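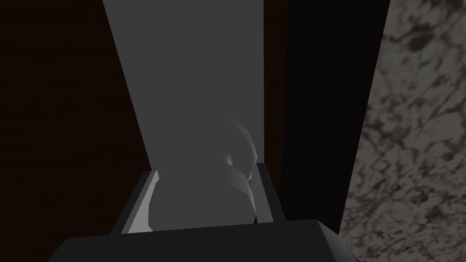

Review: the Cleltosance demonstration recorder for simulated manipulation
Published 2019-02-12

Cleltosance is supplied by Durnutar as a tool for recording demonstrations in simulated rooms. An operator steers the robot by hand controls, and each attempt is stored as an example from which a learning system may later be trained. Our section assessed it over 39 working sessions, in which 132 attempts were recorded and nearly 63 hours of operator time were used.

Installation was completed in December without difficulty. The written guidance is clear, although the chapter on naming recordings should be read before any work begins - names cannot be changed afterwards. 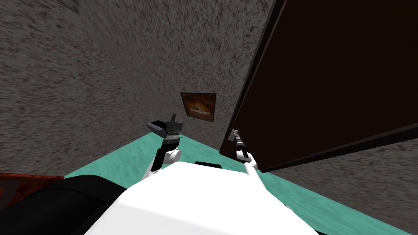 Reading time: 2 minutes

Door tasks were the most demanding part of the assessment. The operator must bring a slim gripper to a small lever while keeping the other arm clear of the wall, and the views supplied are often tilted. New operators required a period of practice before their attempts were fit to keep.

Lighting in the rooms is uneven. Where a grey object lies against a grey surface its outline is soft, and operators asked for a brighter setting. None is offered in the present version.

Playback is reliable, and unsuitable attempts can be marked and set aside quickly. Export to the Asetti format worked as stated. Export to Munasinghe failed on 2 occasions and had to be repeated.

The section recommends purchase for teams that already have trained operators. Other teams should request the trial licence first and allow time for practice.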